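Le banc de tri d'Emum en images

Cette page montre la grande table quadrillée de l'atelier Emum, avec son petit convoyeur vert et les objets qu'on y fait passer. Les légendes sont courtes. Le détail de l'installation est donné plus bas.

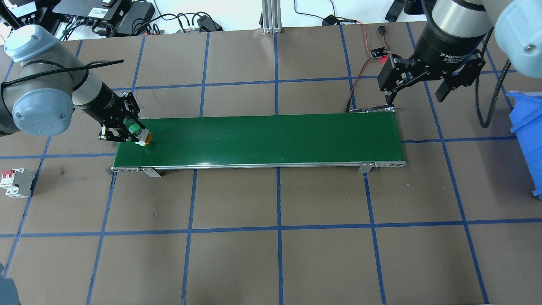
Le tapis du convoyeur et, au bout de la pince, une petite pièce à capuchon vert et corps orange.

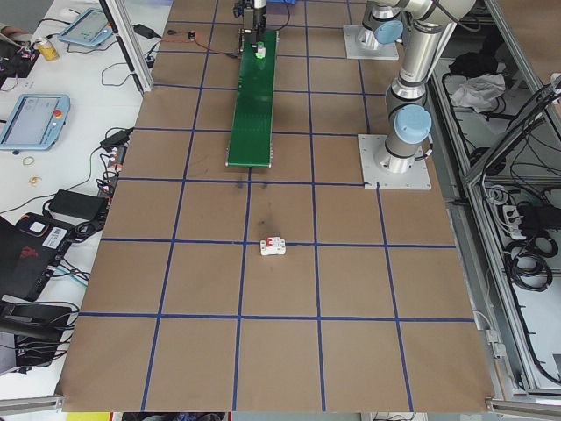
La table dans sa longueur, avec un petit disjoncteur blanc à deux manettes rouges vers le milieu.
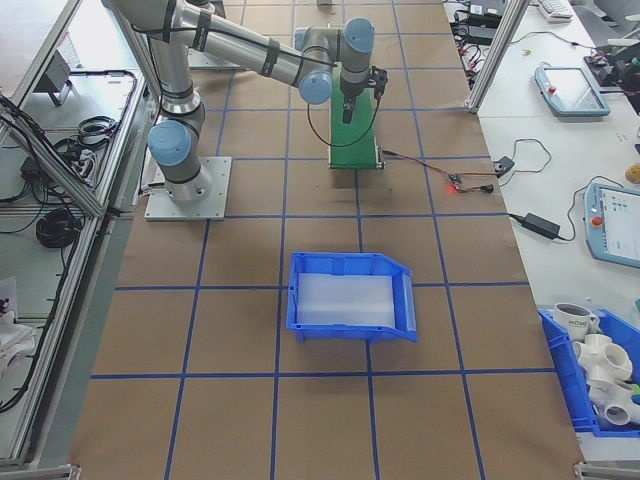 Un bac bleu vide sur le quadrillage. Dans l'autre bac, une tasse « HOME » et des raccords en PVC blanc. 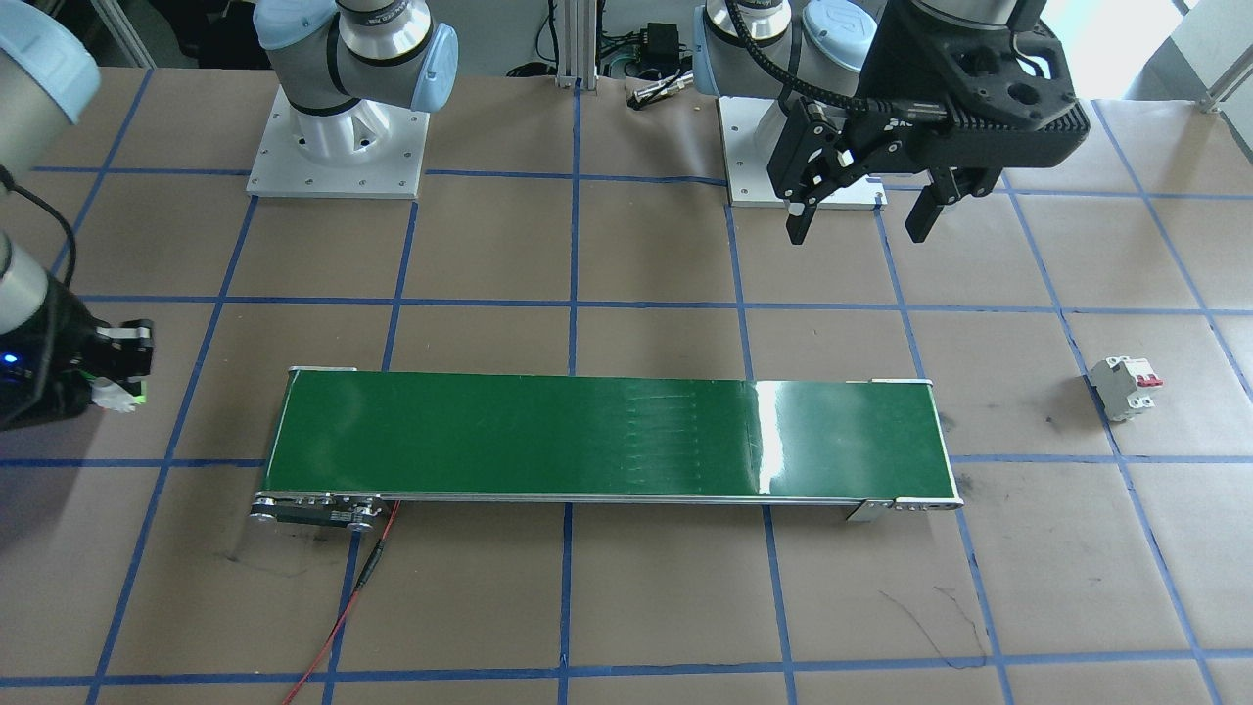 Le papier kraft et les bandes de ruban bleu. À gauche, un petit objet blanc et vert au niveau des doigts de la pince.

Emum, décembre 2018

La table

Le plateau est recouvert de papier kraft brun. Nous avons essayé auparavant une nappe en vinyle, qui gondolait près des embases, puis le plateau nu, trop brillant sous les tubes du plafond. Le kraft se change vite et ne coûte presque rien. Il se tache aussi très vite, et on remplace le lé entier quand les marques deviennent gênantes. Le rouleau en cours vient de chez Plarnico, en grande largeur. Un lé plus étroit oblige à faire un raccord au milieu, et les petites pièces finissent toujours par buter dessus.

Le quadrillage est fait au ruban de peintre bleu. On tire d'abord les lignes dans le sens de la longueur, puis les traverses, en partant du bord avant. Il faut être deux pour garder le ruban tendu. Les cases servent de repères quand on parle d'un emplacement : on donne la colonne, puis la rangée. Un plan de la table est punaisé à côté de la porte, avec la numérotation. Les premières versions du plan comptaient les rangées depuis le fond, ne plus les utiliser.

Le convoyeur

C'est un modèle long, à tapis vert lisse, bordé d'un rail en aluminium. Il est posé sur des équerres métalliques qui prennent appui sur la table. Un capteur est monté le long du bord, relié par un fil rouge et un fil noir à une petite carte dont le voyant est rouge lorsqu'elle est sous tension. Les fils courent à même le papier jusqu'à un connecteur noir. Une goulotte est prévue depuis le mois de mai et n'est toujours pas posée.

Le tapis se nettoie avec un chiffon à peine humide, moteur coupé. Pas d'alcool : le tapis précédent a blanchi par endroits. La tension se vérifie au doigt, au milieu de la longueur. Si le tapis part d'un côté, on reprend la vis du rouleau par quarts de tour et on laisse tourner un moment entre deux réglages.

Les objets

Le fonds d'objets compte 2 173 pièces à l'inventaire, réparties dans 41 boîtes. Beaucoup sont en plusieurs exemplaires. On y trouve du petit matériel électrique, de la plomberie, de la vaisselle et tout ce qui est passé par les tiroirs de l'atelier au fil des années. Zihan Fang tient la liste et décide de ce qui sort sur la table.

Le matériel électrique est rangé par largeur. Les disjoncteurs reviennent souvent sur la table parce qu'ils tiennent debout ou couchés et que leurs manettes de couleur se repèrent de loin. Ceux dont une manette est cassée sont mis dans la boîte des rebuts, même si le boîtier est intact.

Les raccords en PVC blanc sont plus pénibles à ranger. Les modèles à plusieurs départs s'accrochent entre eux et prennent beaucoup de place pour peu de pièces. On les met en vrac dans un bac, sans chercher à les empiler proprement. Une partie provient d'un lot Condum livré avec des restes de colle, qu'il a fallu gratter un à un avant de les inscrire à l'inventaire.

Pour la vaisselle, on prend des tasses ordinaires, de préférence avec un mot ou un motif imprimé sur le côté, pour savoir dans quel sens elles sont tournées. Les tasses ébréchées sont retirées. Merci de ne pas boire dedans.

Les bacs

Les bacs bleus ont un bec incliné à l'avant, on y prend les petites pièces sans les retourner. Nous en avons racheté quatre cette année chez Backlund, au même format que les anciens. Un bac vide se pose à l'intérieur des lignes de ruban, bien droit. Les bacs pleins attendent sur le côté. On évite de les remplir au-dessus du bord, et on ne mélange pas deux boîtes d'inventaire dans le même bac sans le noter sur la feuille.

Le fond se raye avec le temps. Les rayures ne gênent pas le travail. La poussière de kraft, en revanche, s'accumule dans les coins, et un coup de pinceau sec suffit.

La table blanche

La table d'à côté reçoit ce qui n'a pas sa place sur le quadrillage : boîtiers de commande, blocs d'alimentation, câbles. Elle est rarement en ordre. Les arrêts d'urgence doivent rester accessibles, avec rien de posé dessus ni devant. Les élastiques, les outils et les canettes sont à débarrasser en fin de journée par la personne qui ferme.

Rangement du soir

Les pièces retournent dans leur boîte d'origine et la feuille est signée. Il faut compter une vingtaine de minutes, davantage quand les raccords sont sortis. Le convoyeur est coupé à la prise. Le ruban décollé est signalé sur le cahier, avec la case concernée, et refait le lendemain matin avant la première série.

Restent à faire : la goulotte du capteur, de nouvelles étiquettes pour les boîtes de plomberie et un deuxième exemplaire du plan pour la réserve.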